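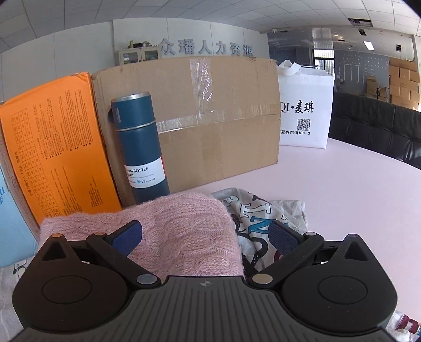 搬家装箱:针织衫到底叠还是卷,纸箱怎么分

版块:收纳与搬迁 / 衣物
浏览 1,664

楼主 灰线团
发表于 2024-12-27

月底搬家,同城,距离不远,但新住处的衣柜要等一阵才能装好,衣服估计得在箱子里放两个月左右。目前摊在桌上分拣,有几个问题想请教。

一、粗绞花的毛绒针织衫,浅粉色那件,表面起绒,绞花很厚,有一部分是罗纹。平叠之后体积很大,卷起来又担心绞花受力变形。压缩袋我手上有 Okodar 的中号,没用过。

二、印花棉T和印花布类,大面积胶印字母,能不能和针织衫放一箱。以前吃过亏,胶印面粘在一起,揭开掉了一块。

三、箱子。手头都是收快递攒下的,有浅蓝色带印刷的,有橙色的,也有普通牛皮纸色的,尺寸不一。要不要统一换新箱。

预算不高,能用现有的就用现有的。

2楼 Kaczmarczyk
针织衫平叠,不要卷。粗绞花的结构本身是几组线圈交叉移位,交叉点比周围硬。卷的时候外圈拉伸、内圈挤压,放两个月再打开,绞花之间的底组织会有横向波纹。蒸汽能救回一部分,救不回全部。
叠法:背面朝上,袖子横折进来,下摆向上对折一次,折线避开绞花最密的位置。夹一张无酸纸。放箱子最上层。

3楼 半箱余量
不同意楼上。起绒的针织衫平叠会有死折,折线处绒面倒伏,浅色尤其明显。松卷,里面垫一条毛巾做芯,卷径大于一拳,不存在什么内圈挤压的问题。我每次换季都这么收,没有波纹。

4楼 Kaczmarczyk
回3楼:换季收纳放在抽屉里,上面没有载荷。楼主是装箱,箱子大概率要码两层以上。圆柱形受压会变扁,变扁之后等于多了两条折线,而且位置不受控。平叠至少折线位置是自己选的。

5楼 半箱余量
那就不要码。衣物箱单独放最上面。

6楼 Kaczmarczyk
搬家公司的人不会按你的顺序码。

7楼 灰线团(楼主)
两位的意思我理解为:单层存放可以卷,要码垛就平叠。我这边要码垛,先按平叠做。压缩袋呢?

8楼 冷压纸板
压缩袋不建议用于起绒针织。抽真空之后绒面长时间受压,回弹慢。羽绒也一样。Okodar 那种中号袋适合装棉被套、毛巾、牛仔裤。
印花的问题单独说。胶印粘连的条件是温度、压力、接触时间,三个里面控制住一个就行。你的情况压力和时间都控制不了,温度在冬天问题不大,但如果箱子靠暖气放就难说。处理办法:翻面,印花朝里,印花的两个面之间隔一层烘焙纸。不要用报纸,油墨会转移;也不要用塑料膜,部分胶浆里的增塑剂会和膜起反应。
针织衫和印花T可以同箱,中间隔一层素色棉布。

9楼 灰线团(楼主)
烘焙纸家里有。还有一个情况:床单也要收,灰米色带花纹的,目前当分拣台面用,一部分东西摊在上面,打算最后一个装。

10楼 三号胶带
床单最后装没问题,可以直接拿来做箱内填充,省一份气泡膜。但是先抖一遍,分拣过程中掉的线头、纸屑、胶带碎片都在上面,裹进去会粘到绒面上。
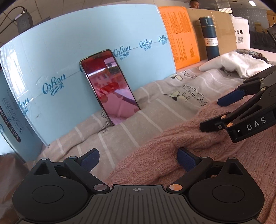 箱子的事。旧快递箱能不能用看三处:一,上沿有没有弯曲,弯了说明侧板瓦楞已经有损伤,抗压下降;二,原来的胶带撕没撕,旧胶带上面再贴新胶带,粘的是旧胶带的背面,剥离力低很多;三,底部四角有没有软。
上沿弯的箱子只装轻的,放垛顶。楼主那几个浅蓝的如果有这种情况,装针织衫正好。

11楼 灰线团(楼主)
看了一下,浅蓝那个大箱上沿确实是弓的,一端还有皱的透明胶带。橙色的外面有层亮膜,要不要撕?

12楼 三号胶带
撕。膜面贴不住普通封箱胶带,而且箱体不透气。要是里面是成品包装,没拆过,那就别动,整个套进大箱。

13楼 冷压纸板
补一句,膜不透气对两个月的存放没有实质影响,前提是衣服完全干透。撕膜的理由只有胶带粘不住这一条。另外撕膜可能带起面纸,面纸破了箱子强度也下降。我的意见是不撕,绕箱体一整圈打包带。

14楼 三号胶带
打包带在纸箱棱边会勒出缺口,要加护角。为一个旧箱买护角不划算。

15楼 冷压纸板
护角可以用废纸板自己折,宽度够就行。不过确实麻烦,看楼主。

16楼 Flinow
插一个问题,电子产品和衣物能不能混装?我也在搬,手机、旧路由器之类打算塞在衣服中间当缓冲。

17楼 半箱余量
手机随身带。屏幕朝上直接压在衣服下面,码垛以后受的是集中载荷,软的东西并不能把力分散干净。其他小电器断电拔线,线单独绕好装袋,插头尖角朝外会勾针织的线圈,粗针织一勾就是一个大环。

18楼 Kaczmarczyk
这条同意。另外锂电池设备不要放进密封压缩袋。

19楼 灰线团(楼主)
更新方案:
针织类平叠加纸,单独一个浅蓝箱,不满装,放垛顶。
印花类翻面,隔烘焙纸,装牛皮纸色的箱子。
橙色的先不用。
手机和线材随身。
箱外标签打算写品类和房间,旧箱上原来的货号和尺码标需不需要遮掉?

20楼 三号胶带
遮掉,或者划掉。旧标上有 S、M、L 这类尺码字样的,到时候和自己的标混在一起,看箱的人会以为是箱子大小。新标贴两个相邻侧面,不要贴顶面,码起来看不见。面单上有个人信息的单独处理,热敏纸用酒精擦。

21楼 Goltia
箱子不够的话可以买五层瓦楞的,我上次一共用了51个,三层和五层混着买。三层的装衣服足够,五层留给书。搬家费报价3,000,箱子钱另算,所以能用旧的就用旧的,这点和楼主想法一致。
针织衫我是挂在衣架上直接进挂衣箱的,不知道为什么没人提。

22楼 Kaczmarczyk
粗绞花自重大,挂两个月肩部会拉长,衣长也会变。挂衣箱适合衬衫和外套。

23楼 Goltia
只挂了一天,到地方就取下来了。两个月确实没试过。

24楼 灰线团(楼主)
新衣柜没到之前没有地方挂,挂衣箱先排除。还差一个问题,樟脑丸和雪松木条选哪个,针织衫成分标上羊毛占比不高,其余是腈纶和锦纶。

25楼 冷压纸板
雪松条,用布包一层,别直接接触浅色面料,木油会留黄印。樟脑丸气味重,密闭箱里放两个月以后很难散。含羊毛就有被蛀的可能,占比不高也要放。装之前先洗干净,蛀虫优先吃有汗渍和食物残留的位置。

26楼 灰线团(楼主)
收到。今晚先洗,平铺晾干后再装。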